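Two Pads, One Rim: Gripper Trials at Plalow

Clear plastic is hard on robot cameras, and Qianru Hao wanted to know which finger pads cope when the camera guesses wrong.

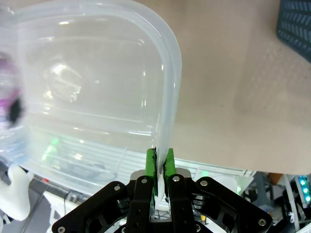
What the trials compared

Hao's group at Plalow ran 2,000 picks on thin-walled goods with two pad sets, the green ones and a harder gray set from Bondarier. Food containers were taken by the rim. The green pads held on better when the grip landed off center – but they wore sooner, and Hao changed them every 800 picks.

"Glare is the other half of it," says Ekow Nutsugah, who tunes the wrist camera. He plans to repeat the runs in March with a new controller.

We use cookies to improve your visit. Accept | Manage settings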